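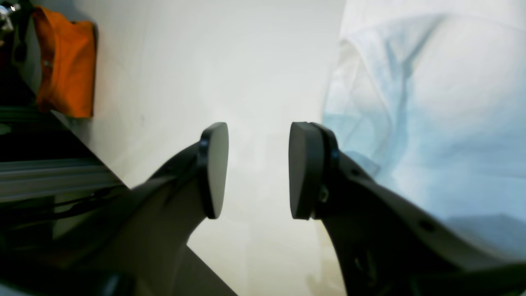
Kurnatton 衣類再流通事業　中間進捗報告(Tシャツの畳みおよび梱包工程)

提出先:Bovell 助成担当
作成:Fenna Brouwer(工程管理)、Nanami Takagi(品質記録)
対象期間:7月末まで

1. 報告の範囲

本報告は、Flirnonport 作業所における回収Tシャツの畳み工程と、それに続く梱包工程の進捗をまとめたものである。回収、洗浄、乾燥の各工程は前回報告から変更がないため扱わない。検品については、畳み工程への投入条件に関わる部分に限って記載する。

前回報告でBovell側から求められた項目は、畳み寸法の統一、再畳み率の記録方法の明確化、および白無地品と白地プリント品の取り扱いの整理である。前二者は対象期間内に運用へ移した。最後の項目は分類基準の確定まで進み、梱包側への反映が残っている。

2. 処理数

対象期間の目標は1,000枚であった。実績は1,277枚で、目標を上回った。数は、最終の畳みを終えて寸法確認に合格し、箱に納めた時点で計上している。畳み直しとなった品を二重に数えることはない。

超過分の大半は、期間の後半に入荷した白のTシャツによる。同一色の品が連続すると、台の上での表裏の判別に時間がかかる一方、仕分け棚への往復が減る。後者の効果が大きく、全体としての処理は速くなった。この傾向が色物の多い時期にも続くとは見込んでおらず、次期の目標は実績値を基準にせず据え置くことを提案する。

返品および出荷先からの指摘はまだ集計中であり、本報告には含めない。

3. 畳み手順の改訂

手順書は次の4工程に整理した。旧版では袖の処理と裾の処理が一つの項目に書かれており、やり直しの発生箇所を特定できなかった。改訂版では工程ごとに記録欄を設けている。

工程1 展開
丸まった状態の品を台に置き、布端を探して広げる。引く位置は、襟、裾、袖口など縫い目のある箇所を優先する。身頃の中央を引くと、生地が薄い品では引きじわが残り、後の寸法確認で端がそろわない。端が見つからない場合は、一度持ち上げて垂らし、下に来た縁から取り直す。

工程2 ならし
身頃の縁を台の縁と平行に合わせ、内側の空気としわを外へ逃がす。完全に平らにする必要はなく、折り線にかかるしわだけを対象とする。折り線から外れた細かいしわは、次の折りで内側に入るため許容する。

工程3 折り
片側の縁の両端を保持し、帯状に折り返す。続いて反対側を重ねる。両端の送り量に差があると、下の層が斜めに出る。斜めのはみ出しが確認された場合は、その折りだけを戻し、工程1には戻さない。

工程4 仕上げと寸法確認
丈方向に折り、型板に当てて幅と丈を確認する。型板からはみ出した品は再畳みとして記録し、原因となった工程の番号を欄に記入する。

旧版からの主な変更は、工程3のやり直し範囲を限定した点にある。従来は折りがずれると最初から広げ直していた。ずれの多くは直前の折り一回分を戻せば修正でき、全体を広げ直すとかえって新しいしわが入る。

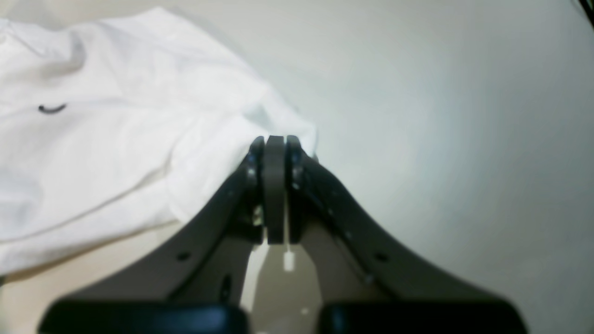 白のTシャツと色物のTシャツで、畳み寸法を変えているのか。
寸法は共通である。色によって変えているのは台上での並べ方と箱の区分だけで、型板も手順書も同じものを使用している。

4. 再畳みの内訳

再畳みの原因は、工程1と工程3に集中した。工程2と工程4に起因するものは少なく、現時点で対策の対象としていない。

工程1に起因するものは、展開が不十分なまま折りに進んだ品である。袖が身頃の下に入り込んだままになっている例が典型で、上から見ただけでは検出しにくい。仕上がりの厚みが片側に偏るため、工程4で型板を当てた際に判明する。対策として、折りに進む前に両袖の袖口を確認する項目を追加した。

工程3に起因するものは、折り返した帯の幅が左右で異なる品である。幅の差は生地の伸びやすさと相関しており、洗浄を重ねて柔らかくなった綿の品に多い。こうした品では、保持した両端のうち一方だけが伸び、中央がたるむ。折り返しの前に縁を軽く張り、たるみを確認してから置くよう手順書に追記した。

なお、品の状態が悪く畳みの基準を適用できないもの(脇の縫い目がねじれたもの、裾が伸びて波打つもの)は、検品段階で除外する。除外した品は繊維原料用の区分に回し、畳み工程の実績にも再畳みの件数にも算入しない。

5. 作業台と照明

白い天板は継続使用としている。白の品を白い天板に置くと縁の視認性が落ちるという懸念が前回の打ち合わせで出されたため、Takagiが対象期間の前半に灰色の敷布を用いた比較を行った。

敷布を用いた場合、縁の識別は容易になった。しかし、敷布とTシャツの間に摩擦が生じ、ならしの際に敷布ごとずれる事例が続いた。敷布を固定すると今度は固定具の周囲が使えず、大きいサイズの品が収まらなかった。繊維くずの付着も確認されている。以上から敷布は採用せず、照明の向きを調整して縁に薄い影を出す方法に切り替えた。影が出ていれば、白地同士でも折りの重なりは判別できる。

天板の清拭は作業開始前と昼の休止後に行う。白の品を扱う期間は、色物の処理を終えた後にも追加で行い、色移りと糸くずの持ち込みを防ぐ。 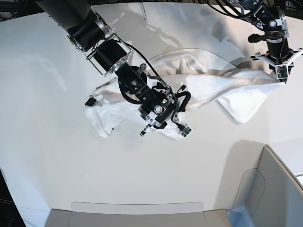

図3 白い天板上で斜めに伸ばされた白い布

6. 梱包

梱包箱は Cherkaoui の折り畳み箱に統一した。従来は回収に使った箱を再利用していたが、内寸がばらつくため、畳み寸法をそろえても箱の中で列が崩れていた。箱を統一したことで、型板の幅を箱の内寸に合わせて設定できるようになった。

1列に入れる枚数は6枚とした。これより多く重ねると下段の折り目が強く付き、出荷先で広げた際に線が残る。少ない場合は上に隙間ができ、輸送中に上の品がずれる。厚手の品については同じ枚数では蓋が浮くため、別の箱にまとめ、枚数を箱の外側に記載する。

箱に納める向きは、折り山を手前にそろえる。取り出す際に一枚ずつ把持でき、隣の列を崩さない。出荷先の一部からは襟を上にする向きを求められているが、襟を上にすると列の高さがそろわないため、個別対応とするかどうかを協議中である。

内袋は使用しない。湿気の多い時期に限り、箱の底に薄紙を敷く。

7. プリント品の分類

白地のTシャツのうちプリントのあるものは、無地品と別に扱う。出荷先がサイズと柄の有無で発注するためであり、畳みの途中で分類を変えることはない。

検討を要したのは、プリント面を外に出すか内に入れるかである。外に出すと箱の中で柄を確認できるが、重ねた品との摩擦で表面が傷みやすい。内に入れると保護はできるものの、確認のために広げる手間が出荷先に生じる。試行の結果、厚みのあるプリントは内、生地に染み込んだ薄いプリントは外とする基準で運用を始めた。厚みの判定は検品時に行い、札で区別する。

もう一点、折りの途中で柄の一部が帯の下に隠れ、文字が読めない状態になることがある。工程3の段階では問題とせず、仕上がりで柄のどの部分が表に来るかも指定しない。柄の位置は品ごとに異なり、指定すれば折り線を個別に変えることになる。畳み寸法の統一を優先する。 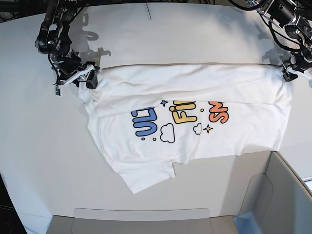 8. 費用の執行状況

助成金の執行は、作業台まわりの改修、照明の調整、型板の製作、梱包箱の購入の各費目で行った。いずれも承認済みの計画の範囲内であり、費目間の流用はない。敷布の比較に要した費用は消耗品費に計上した。証憑は別送の会計資料に綴じている。

梱包箱は処理数の増加に伴い消費が進んでいる。次期分の発注は、出荷先の向きに関する協議が終わってから行う予定である。向きが変わると列の組み方が変わり、適した箱の高さも変わる可能性がある。

9. 未解決の事項

(1)長袖品の扱い
現行の手順書は半袖を前提としている。長袖品は少数であったため保留棚に置き、処理を見送った。袖を身頃の上で折り返す案と、先に袖を丈方向にそろえる案があり、試行はまだ行っていない。

(2)子供用サイズ
型板が大人用の寸法のみであるため、子供用は仕上がりの幅が不足する。箱の列に入れると左右に動く。専用の型板を製作するか、列の間に仕切りを入れるかを検討している。

(3)記録用紙の記入漏れ
再畳みの原因工程が空欄の用紙が一部に残っている。空欄分は原因不明として集計し、推定による補完はしていない。Brouwerが用紙の配置を見直し、工程番号を丸で囲む形式に改める。

(4)やり直し範囲の判断
工程3のずれについて、どの程度までを許容するかの記述があいまいである。型板に収まれば合格とする現在の扱いでは、見た目に斜めの品も通過する。出荷先からの指摘の集計結果を見て、写真による見本を手順書に付けるかどうかを決める。

10. 次期の予定

手順書の改訂版に長袖品の項を追加し、試行の記録を添えて提出する。子供用サイズの型板は試作を先に行い、費用の見積りは試作後に提示する。プリント品の内外の基準は現行のまま継続し、出荷先での状態確認を依頼する。

Bovell側に確認をお願いしたい事項は、次期目標の据え置きの可否、および子供用型板の製作費を既存の費目で扱うことの可否である。回答は Takagi 宛てにお願いしたい。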